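Ticket 241: Printed tops come out of the fold bunched up, basket won't close flat
Product: Flekico folding guide and shelf baskets
Opened by: Lajos Nyitrai
Handled by: Szabolcs Csizmadia
Status: Solved, left open for comments

Lajos, 8:10 am
Hi all! First off, I love the folding guide. My T-shirt drawer has never looked this good and I keep opening it just to look. I'm stuck on one kind of laundry though. Plain tops fold fine. Anything soft with a big print on the front slides off itself when I do the second fold, and I end up with a lump. I've followed the card that came in the pack, sleeves in first, then bottom up to the collar. Same lump every time. And since lumps take up more room, my basket only holds four tops when it should hold a lot more.

Szabolcs, 9:25 am
Good morning Lajos, and thanks for such a clear write-up! A few things to check. Are the tops fully dry when you start? Do you fold with the print facing up or facing down? And what are you folding on? A smooth table behaves very differently from a bed.

Lajos, 9:50 am
Dry, yes, they hang overnight. Print up, because I like to see which one it is. White table, very smooth. I wondered about the table too, so I tried a bath towel under the top and it got better, but the second fold still crept back on me.

Szabolcs, 10:15 am
The towel helping is a great clue. Which pieces give you the most trouble? If it's the flowery ones, we hear about plenty of those.

Lajos, 11:40 am
Floral print and pale gray in the first, the tulip lettering in the second.

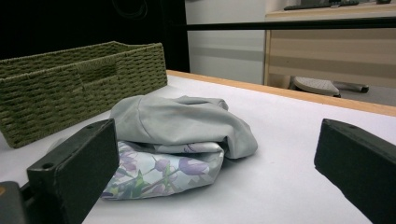
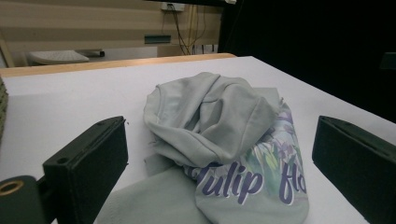

Should a top with a big print be folded with the print on the inside or the outside?
Put the print on the inside for the first fold, so the printed area has plain fabric against the table, and turn the finished bundle over at the end if you want to see the design.

Szabolcs, 12:05 pm
I've put that question and its reply at the top of the ticket list as well, as it comes up a lot. For your tops, here is the order I'd try:

Lay the top face up and smooth it from the collar down with the flat of your hand.
Fold it in half lengthwise, print inside, and line up the shoulders.
Bring the sleeves over together.
Fold up from the hem in thirds. Stop after each third and press for a second or two.
Stand it in the basket with the rounded fold up.

Leave the towel on the table for now. If it works, try one without.

Lajos, 2:30 pm
Okay, this is so much better!! I did the whole pile, 32 pieces counting my daughter's. The lengthwise fold was the part I had wrong, I'd been going sleeves first the way the card says. Two heavy sweatshirts still spring open at the top. I can live with that, but if there's a trick I'd love to hear it.

Szabolcs, 2:55 pm
Wonderful news! For heavy ones, skip the thirds and fold up in half, then in half again. They come out wider, so lay them flat along the bottom of the basket and stand the light ones next to them. The card is written for plain, light tops, and I've sent a note to have the print order added on the back.

Lajos, 4:20 pm
Done, and the sweatshirts are behaving. The lid on my smaller shelf basket closes flat again too. Next up is the sock drawer, wish me luck!

Szabolcs, 4:35 pm
Good luck! Fold socks flat, in pairs, and leave the cuffs unrolled so they keep their stretch. I'll keep the ticket open until the end of September in case the sweatshirts start acting up.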